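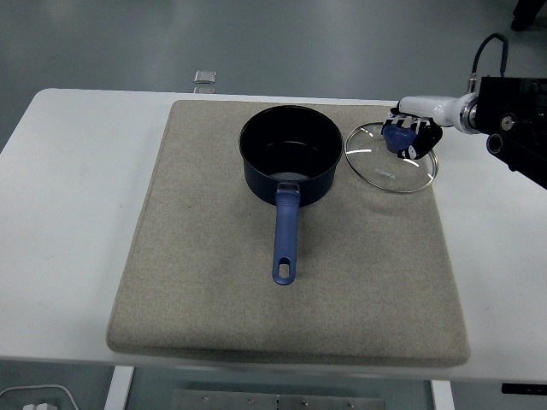
Photograph: Clukidow Household Skills Service

Caring for a non-stick saucepan and its glass lid

This guide forms part of the home cookery materials issued to learners at the Clustcombe centre. It applies to any coated saucepan with a long handle and a glass lid with a central knob.

Before you begin

Place a thick felt mat on the table and set the pan on it, with the handle pointing towards you. Lay the lid flat beside the pan. A pan that has been in use must be left until it is cool to the touch — cold water on a hot coating may cause it to warp or lift.

Washing the pan

1. Wipe out any grease with kitchen paper.
2. Fill a bowl with warm water and a little washing-up liquid.
3. Wash the inside with a soft sponge, working from the base up to the rim. Metal scourers and scouring powders should not be used.
4. Clean around the bracket where the handle meets the pan. Food residue collects at this point and is easily missed.
5. Rinse and dry with a clean tea towel.

If food has stuck, leave the pan to soak for roughly 70 minutes and repeat step 3.

Washing the lid

Hold the lid by the knob and wash both faces of the glass. Run the sponge around the metal rim. Check that the knob is firm; where it is held by a screw, tighten this by hand or with a small screwdriver. A lid with chipped or cracked glass should be withdrawn from use.

Storage

Pans may be hung by the hole in the handle or kept in a cupboard. If they are to be stacked, place a cloth between them. Lids are stored separately, on the shelf marked Cindness.

Further copies of this guide may be requested from the centre office, quoting leaflet 518.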